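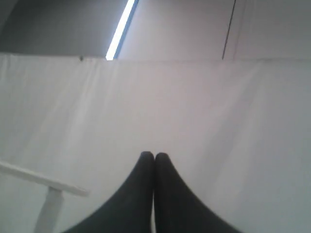
4.2 Household Tea Habits and the Length of Visits

Filed under: Food and Culture / Working Papers

We turn now to the part of the study we enjoyed most, and we hope the reader will forgive us for lingering over it a little. Our starting question was a plain one: do people stay longer when the tea is made in a pot than when it is made in the cup? We had heard for years, from relatives and neighbors alike, that a pot keeps a guest in the chair, and it seemed a pity that so few people had written any of it down.

Between October and the close of the diary period on 2/18/23, 61 households in Mendlow and the nearby village of Nonia kept a visiting diary for us. Together they recorded 748 visits, with the time of arrival, the time of leaving, and how the tea was served. Two households stopped partway through, and we have kept their entries up to that point.

Visits with a pot on the table were longer in both places, and the difference was larger in Nonia - where, we should add, the houses are farther apart and a guest has often walked a good way to get there. It may well be that a host who expects a long visit reaches for the pot in the first place, and our diaries can't settle which comes first. Several diary keepers raised this point themselves, in the margins, and we are grateful to them for it.

Figure 1 opens this section. The Plulard diary form, which we borrowed with small changes, has no space for second helpings, so refills were noted by hand on the back of each sheet. We return to those notes in Section 4.3, together with the entries from the Shokri tea room.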